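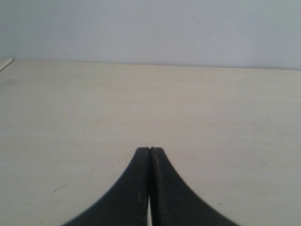

By the Felalby Furniture Exchange

2 min read

FELALBY, 28 January 2026. We are so pleased to share that the Felalby Furniture Exchange will open its second shop this spring, in the old Royer feed store in Ustine, and we could not have gotten here without the many households that have handed us their tables, dressers and kitchen chairs over the years (and, in one case, a church pew that took the whole morning to get through the door!).

The Exchange takes in used furniture, cleans it up, and passes it along at prices a young family or a new arrival in town can manage. Last year we placed 392 pieces in local homes, and 183 of them were tables of one kind or another. Our Felalby shop has been bursting since December, with chairs stacked on top of chairs, so the extra floor in Ustine comes at a very good time. There will be room for a proper repair bench, and a delivery bay where you can back right up without blocking the neighbors.
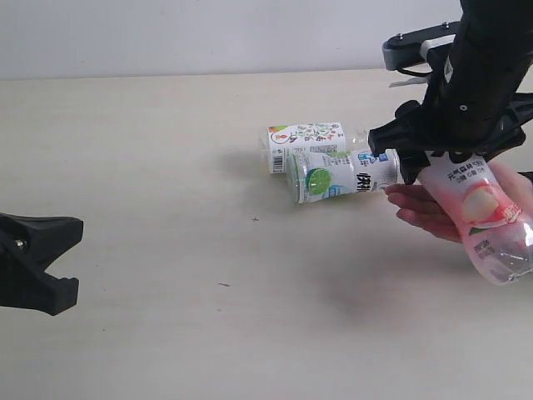
One Ustine shopper told us she had been riding the bus to Felalby for years to look at our dining sets, and that she had never once been able to carry one home. She is hoping we will keep the same late hours at the new shop, and we are happy to say that we will. Delivery within Ustine will cost $5 for the first item, with any chairs that belong to a table riding along free.

Part of the building work is being paid for by a grant from the Zonier Fund, which also covers 62 places in our spring repair classes. The classes are open to anyone in either town, and you don't need to own so much as a screwdriver to sign up. 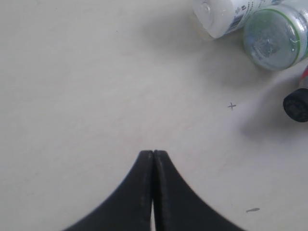
Tables will be the first thing we teach, as they are the pieces people ask for most and the ones they worry over most, too. We would love for folks to stop giving up on a good one over a little wear. A pale, smooth top with a few small marks off to one side has plenty of suppers left in it, and our beginners' class will spend its first evening on just that sort of surface before going on to wobbly legs and sticking drawers.

Donations for the Ustine shop are being accepted now at our Felalby counter during regular hours. Please call ahead if you are bringing anything larger than an armchair.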